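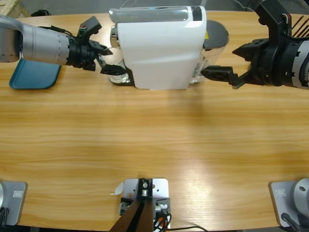 Two-Arm Bench: Gallery and Equipment Plan

Grellosness started pricing a second two-arm bench in April. This page keeps the picture next to the budget notes so people approving the purchase can see what each line pays for. Griet Leemans wrote the notes. Tineke Van Loon checked the quantities against the order sheets.

Left arm. Silver-gray forearm, black wrist joint, black parallel gripper. Budgeted as one unit with its base plate. The gripper is a separate line because we expect to replace fingers more often than anything else on the bench.

Right arm. Same approach, second unit. The quote from Dijkstra has both arms on one delivery, and splitting them adds a second freight charge. We are asking for one delivery.

Gripper fingers. Spare sets are in the plan at 46 dollars a set. We want 6 sets on the shelf before the second bench is switched on. The first order was too small and we paid for express shipping.

Sensor module. The small black unit on top of the left gripper. One per arm is in the new budget, with one spare shared by both benches. Jokeck has these in stock. Unari quoted a lower price but a longer wait, so Unari is our backup.

Base plates. Gray metal, bolted along the near edge of the table. Bolts and drilling come out of the workshop budget, not this one. Please do not order plates until the table is on site and measured.

Center bracket. Square metal plate with a black upright clamp. We had our first one made locally and will do the same again. Griet has the drawing.

Cables and wiring. There are loose wires by the center clamp and a long black cable running off to the right. The new plan has 482 dollars for cable, connectors, clips and a covered channel along the near edge. Last year this line was zero and everything came out of petty cash.

Table. Light wood top with a strong grain. The second one should be the same height and depth as the first so fixtures can move between benches. Color does not matter. A bright top does reflect the overhead lights, so ask for a matte finish if the price is the same.

Countertop appliance. White housing, clear tank across the top, clear glass piece on the left. Household appliances are bought at retail and charged to test objects. The limit is 100 dollars each. Anything over that needs a note to Tineke before it is ordered. Keep the receipt and the box.

Trays. The teal-blue plastic one under the left arm is the type we use. They are cheap and go on the same order as the test objects.

Floor space. The pale wooden crate or box beyond the table is on floor we need to keep clear for bench two. Storage shelving is a separate request and is not covered on this page.

Still open: the service contract for the arms, and whether training is billed per person or per visit. Dijkstra has been asked for both in writing. Send corrections to Griet.

Page last updated January 4, 2023.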